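Small repairs, and the drawer where I keep the parts

For many years I believed that repairing things is a talent, like singing. My father had it, and I thought I did not get it from him. When something stopped working in my apartment, I put it in the closet and bought a new one. The closet became full, and then I had to think about it again.

The first thing I repaired was a hand mixer from Tosh. It made a terrible noise and only one of the beaters turned. I opened it on the kitchen table, in the evening, with a screwdriver that was too big. Inside there was old grease, very hard, almost like candle wax, and one small gear with two broken teeth. I remember that I was a little angry. Such a small piece, and the whole machine was in my closet for four years!

Finding the gear

I wrote to the company, and they answered politely that this model is not supported. Then I looked for the part by myself. This took me longer than the repair. The gear had a number on it, 2425, and I typed this number everywhere I could. Most results were about other things (a bus line, a kind of screw, a paint color). At the end I found a small shop called Hedar, which sells parts from old kitchen machines, and they had it in a box together with other gears that I did not need. I bought the box. It cost less than a lunch.

If you do the same, please measure the old part before you write to any shop. You need the outside diameter, the hole in the middle, and the number of teeth. I did not measure the hole, and my first order, from a different shop, did not fit on the shaft. It is still in my drawer.

A cloth under the work

My second advice is about the table. A hard table is bad for this work. A screw falls, jumps one time, and you will look for it on your knees until midnight. A thick cloth in one color is much better. The small parts stay where you put them, and metal is easy to see on dark gray. I know people who use a white towel, but a towel has loops and the little springs get caught in it. Smooth fabric is better. It does not need to be ironed, mine never was.

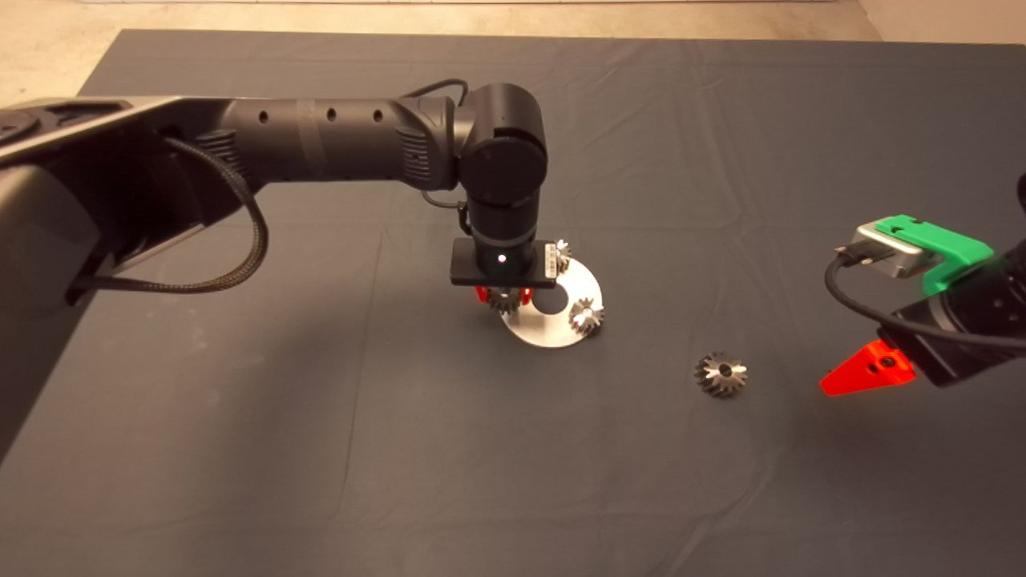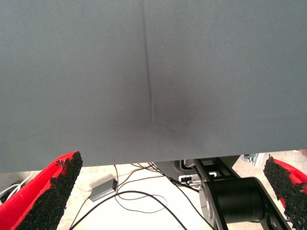 Gray cloth, with its creases.

What I repaired after the mixer

After the mixer I had courage, maybe too much. I opened a Codier radio that belonged to my aunt, and this one I could not save. The plastic around the battery was broken in many places, and each time I touched it another piece came off. I still have the speaker from it. Perhaps one day it will be useful for something.

The coffee grinder was better. It is a Jollulano, the heavy model with a handle on the side, and it became harder to turn every month. I thought it was the bearing. It was only coffee, pressed into every corner until it was like stone. I cleaned it with a dry brush and a toothpick, and it took a full evening in July with all the windows open. Now it turns so easily that my neighbor asked if I bought a new one.

Then came the desk lamp, the bathroom scale, and a music box which plays only the first half of its melody. The music box I left as it was. I like it this way.

The drawer

A repair person needs a drawer, and I was not prepared for how fast it becomes full. In the beginning I put everything together in a cookie tin. This was a mistake. When I needed a washer I had to pour out the tin each time. Now I use old jam jars, with a piece of tape on the lid and the date when I put the thing inside. Screws from one machine stay in one jar, even if they look the same as the screws from another machine. They are almost never the same.

I also keep a notebook. For every machine I write down the order in which I took off the parts, and if something was difficult I make a little drawing. My drawings are ugly, but I understand them. When I close the machine I read the page from the bottom to the top. With the mixer I had no notebook, and I put it together three times, because always one piece was left on the cloth.

About the time

A friend asked me if this makes sense with money. I counted it for the mixer only: 72 minutes for the work, and I did not write down the hours of searching. A new mixer is not so expensive. But I make a cake with it almost every month now, and when it starts I still listen for the old noise.

Next I want to try the wall clock from the hallway. It loses time, more in winter than in summer, and I have read that this is normal for a clock with a pendulum. I already cleared a jar for its screws.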